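Florken Rule (basketball)

The Florken rule is a substitution rule used in amateur and semi-professional basketball. It requires each team to play a full lineup change at a set point in the second quarter, so that five players who did not start the game are on the floor together for a fixed stretch.

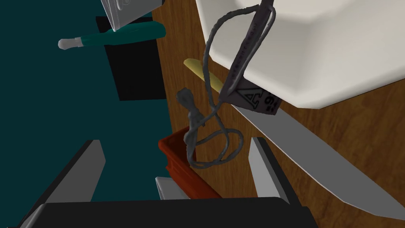 The rule takes its name from Florken, the town whose recreational league first wrote it into its bylaws. It has since been adopted, with changes, by the Nevelham District League and by several youth competitions. It is not part of the international rules or of any major professional rulebook.

Rule

At the first dead ball after the second quarter begins, both coaches must remove all players who started the game. The replacement lineup stays on the floor until four minutes have been played. During this period a starter may return only if a replacement is injured or fouls out, or if the team has fewer than ten eligible players in uniform.

Timeouts taken during the period do not stop it from counting, but the game clock is stopped as usual. Free throws awarded before the change are shot by the player who was fouled, who then leaves the floor. If a team has nine players, one starter of the coach's choice may remain. With eight players, two may remain. A team with seven or fewer is exempt, and the opposing coach may then decide whether to make the change.

A violation is treated as a bench technical foul. Under the original Florken wording the penalty was two free throws and possession. Nevelham reduced this to one free throw, with play resuming from the point where it stopped.

History

The Florken league had a long-running problem with short rosters late in the season. Players who rarely got into games stopped coming, and by the final month some teams were forfeiting. In one winter season the league recorded 19 forfeits, most of them in the lower division. The rule was passed before the next season on a one-year trial and was renewed without changes.

Nevelham adopted it two years later for its men's and women's divisions. The district played 208 games under the rule in its first season. Scorekeepers were asked to log the score at the start and end of each replacement period, and these logs remain the main source of information on how the rule affects play. The women's division dropped the requirement for playoff games after one season and the men's division followed the next year.

Effect on play

Scoring tends to fall during the replacement period. In the Nevelham logs the two teams combined for fewer points per minute than in the rest of the first half, and turnovers were more frequent. The margin changed hands often enough that coaches began to treat the period as a separate part of the game to prepare for.

The most common response was to hold back one strong player from the starting lineup. A team with a capable sixth player could bring that player on for the replacement period and keep most of its scoring — a tactic known locally as "parking." Partanen, a club in the Nevelham men's division, used it for a full season and finished first. Opponents complained, and the league considered requiring teams to start the five players with the most minutes in the previous game. The proposal was rejected as too hard to check at the scorer's table.

Zone defense is also more common during the period, as replacement lineups usually have less practice time together.

Variants

The Landberg variant, named for the tournament where it was introduced, moves the change to the start of the third quarter and shortens it to three minutes. It is used mainly in one-day events with 20-minute halves divided into two periods. Some youth leagues apply the rule in both the first and second halves.

Reception

A survey of registered players in Nevelham drew 686 responses, and a majority favored keeping the rule in the regular season. Support was lowest among players who usually started. Referees reported few disputes once the first month had passed, apart from disagreements over whether an injured starter counted toward the number of eligible players.

See also

Substitution (basketball)
Sixth man
Minimum playing time rules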